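Section 4: Recording Your First Swim with the Tumel Band

Updated 2024-02-08

Your band is charged, paired and snug on your wrist, so now comes the fun part – getting it wet! This section covers pool swims. Open-water swims use a different mode and have their own section after this one.

Before you start

You'll need the Drostar app on your phone, signed in to the same account you used during pairing. The phone can stay in your locker. The band stores up to 9 swims by itself and passes them along the next time the two are in range.

Check that the clasp clicks on both sides. Push-offs put more pull on a strap than you'd think, and a band that slides around will miss strokes. Most swimmers like it one notch tighter than they wear it on land.

Setting the pool length

1. Press the side button once to wake the band.
2. Swipe left until you see Workouts, then tap Pool Swim.
3. Tap Length. The band shows the last length you used, or 25 yards if it's brand new.
4. Turn the setting up or down with short swipes. Hold your finger on the number to switch between yards and meters.
5. Tap the check mark to save.

Note: Get this number right before you swim. The band counts lengths and multiplies, so a wrong pool length throws off your distance and your pace for the whole workout. If you do forget, you can fix it later in the app under Edit Workout.

Starting the swim

1. Stand at the wall with your band hand out of the water.
2. Tap Start. You'll feel three short buzzes as it counts down, then one long one.
3. The screen locks by itself so that splashes can't press anything.
4. Push off and swim!

The band picks up freestyle, backstroke, breaststroke and butterfly, and it's great fun to see them sorted out by color afterward. If you mix strokes within one length, that length is filed under Mixed.
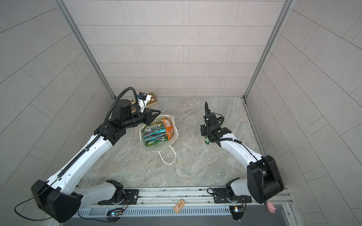
Resting between sets

Stop at the wall and keep your wrist still for a few seconds. The band marks a rest and starts a rest timer, which you can read without unlocking anything. Push off again and the timer goes away.

If you'd like to mark rests yourself, turn off Auto Rest in the swim settings. After that, a double press on the side button begins a rest and another double press ends it.

Kick sets and drills

Holding a kickboard keeps your wrist nearly still, so the band can't see those lengths. Use the drill log:

1. At the wall, hold the side button until the screen unlocks.
2. Tap Drill.
3. Swim your set.
4. Back at the wall, tap Done and enter the distance.

Drill distance is added to your total but left out of your average pace.

Ending and saving

1. Hold the side button until the screen unlocks.
2. Swipe right and tap End.
3. Tap Save. A swim shorter than one full length can't be saved.

Your summary pops up right away with distance, time, average pace and stroke count. The first time your total for one swim passes 1000 yards you get a little badge, and yes, we still get excited about ours.

Caution: Do not press the side button repeatedly while the band is underwater. Hold it above the surface first.

Caution: Take the band off before using a hot tub, sauna or steam room. High heat can damage the seals, and this kind of damage isn't covered by the warranty.

After the pool

Rinse the band and strap under cool tap water – chlorine and salt are both hard on the rubber. Pat it dry with a soft cloth and let the charging contacts air out fully before you put it on the dock. Skip the soap, and keep sunscreen off the back sensor as best you can.

If the screen shows code 141 after a swim, there's moisture on the contacts. Dry them, wait an hour and try the dock again.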